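The Workroom at Pintér Yard: A Gallery

We have had the upstairs room at Pintér Yard since March, and in that time it has been a workroom, a store, a place to eat lunch and, for one regrettable fortnight, a badminton court. People who have never climbed the stairs keep asking what we do up here. Mostly we move things from one shelf to another and then look for them.

Faraji Ndung'u suggested a gallery page. His idea was that if the room could be seen by strangers, the rest of us might start putting things back. The results so far are mixed, but the page exists, so have a wander round. The notes go roughly anticlockwise from the top of the stairs, with detours.

The ceiling

White planks, white beams, fluorescent lights. Everyone who visits looks up and says how lovely, and then asks how we heat it. We wear jumpers.

The beams run diagonally if you stand where most people stand, and it takes new arrivals a day or two to stop tilting their heads. The lights come on at the switch by the door, except for the ones that come on at the other switch, which has moved twice. Faraji has drawn a plan. It is in one of the bins.

The windows

The estate agent's particulars mentioned "leafy aspect", and for once a set of particulars was telling the truth. There is green outside the glass for most of the year, and the light is good enough that we have stopped buying lamps. In exchange we get no shade at all after lunch. We priced up blinds from Wallberg at 288 pounds a window, laughed for a bit, and bought fans.

The fans

Black, on pedestals, and the most argued-over objects in the building. Setting one is a murmur. Setting two moves paper. Setting three moves people, generally to the other end of the room, where they complain that it's stuffy. In hot weather there is an unwritten rule that whoever gets in first chooses the direction. There was a written rule, but it blew away.

The wooden step

Left over from somebody's plan for a stage. It's a solid bit of work and nobody wants to part with it, so it stays on the floor being useful to anyone who needs to be slightly taller. It has also been a seat, a tea table and the podium for our 2-person sack race. Mind your shins if you're carrying a box.

The orange and white cushion

It came with a chair. The chair went to the tip and the cushion stayed on, like a lodger. It does a circuit of the room over the course of a month and is never where you last sat on it.

The shelving

We did look at the proper stuff. Wirberg do a very handsome run in oak for 716 pounds, delivered, with a man to put it up. What we bought was tall, white and metal, and we put it up ourselves over two evenings with one spanner between four of us. It leaned a little to begin with. Then it was filled, and it has stood to attention ever since.

The great advantage of open shelving is that you can see everything you own. The great disadvantage is the same. Hence the bins, which were bought to a colour scheme, and then some green ones, which were bought because they were on offer.

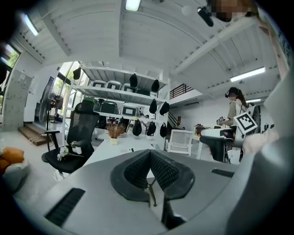 Faraji's system for the bins goes like this. Things we use every week live low down. Things we use once a year live high up. Things we have never used and can't explain go in whichever bin is nearest when a visitor is on the stairs. He wanted labels on everything from the outset and got as far as choosing a typeface.

The black pouches that hang off the edges were a later idea and, to general annoyance, a good one. Small things used to sink to the bottom of a bin and stay there until the next move. Now they dangle at the front where you can grab them on the way past. You do have to remember which pouch you want, as they are all black, and we have each developed a private theory about the order. The theories don't agree. Asking for the tape measure can take up most of a morning.

The office chair

Mesh back, armrests, a good height on it. We found it second-hand through Clumix for a fraction of the new price and it's comfier than anything I have at home. Whoever gets the chair gets the desk, and whoever gets the desk gets the post to open, so it evens out. White flowers have been known to take the seat as well, and I'm not going to be the one who asks them to shift.

The plant on the desk

Brown. Dried. In a nice white pot, mind you. Opinion is divided between those who think it is dead and those who think it is decorative, and as neither camp waters it the outcome is the same. I've stopped apologising to it when I put my mug down.

More of the kitchen corner and the stairs next time, once the stairs have been cleared.

Page updated September 19, 2026 | Contact the workroom | © Pintér Yard Workroom | Back to top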